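About Curen

Curen is an independent research and advocacy organization that studies how tobacco, vaping and nicotine products are promoted to young people online. We were set up in April by a small group of public health researchers and former advertising staff, and we now have 15 employees in two offices.

Our work centers on paid promotion that is not labeled as such. We review posts, short videos and event coverage in 20 countries, record who appears to be funding them, and compare what we find with local advertising law. Our archive holds more than 700 documented campaigns and is open to journalists, regulators and academic staff on written request. 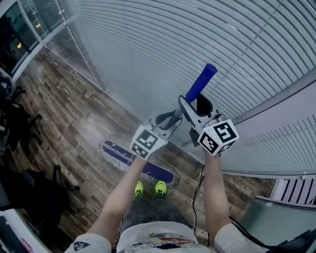

Findings are published in our quarterly bulletin, Lalliro. Each issue is reviewed by two outside readers before release, and corrections are printed in the issue that follows. We also provide training for school nurses and youth workers through the Ferkusen program, which has been taught in 70 schools to date.

Curen does not accept money from tobacco or nicotine companies, their subsidiaries, or agencies under contract to them. Our funding comes from private grants and individual donations. Annual accounts are available from the main office.

Our Director

Eun-ji Koo leads the organization and edits Lalliro. She previously managed the Bagheri survey of teenage smoking.

Contact

Media inquiries and archive requests should be sent in writing to the main office, marked for the attention of the Director.

Page last reviewed: Mon 15 July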